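3.2 Where households keep their cooking tools

The first round of interviews dealt with storage. We visited 154 households in Musadstead between the end of August and October, and in each one asked the person who did most of the cooking to tell us where the tools used in the last meal were kept. We did not ask about tools in general. Pilot visits had shown that people asked in general terms describe the kitchen they would like to have, and the answers were hard to compare.

Answers were coded into nine storage types, following the scheme in Starkov and Yusuf with two changes. We merged "hook" and "rail", which our coders could not tell apart reliably from the notes, and we split "drawer" into drawers within arm's reach of the stove and drawers elsewhere. The second change matters for the results in Section 4. A drawer across the room is used much more like a cupboard, and treating the two drawers as one type hides this.

Open storage on the counter, such as the crock of utensils in Figure 2, was coded separately from items simply left out. The coder had to decide whether a thing had a fixed place or was waiting to be put away. Where the cook's own account was clear we followed it – even when the visitor had noted something different. Where it was not clear, the item was marked as unplaced and dropped from the distance measures, though it stayed in the item totals.

Distance was measured with a tape from the center of the most used burner to the front edge of the storage place, at standing height. We did not correct for corners or for islands that had to be walked around. Brorkerier uses walking distance instead, and the two measures give similar rankings in small kitchens but drift apart in large ones. Readers comparing our tables with that work should keep this in mind.

Figure 2. Counter storage in a rendered kitchen: silicone utensils with wooden handles in a ceramic crock.
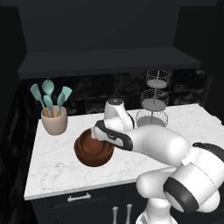 Renters and owners were asked the same questions in the same order, with one extra item for renters on whether they had been allowed to put up shelves or hooks. Five households declined to answer it and are left out of the comparison by tenure, but are kept everywhere else.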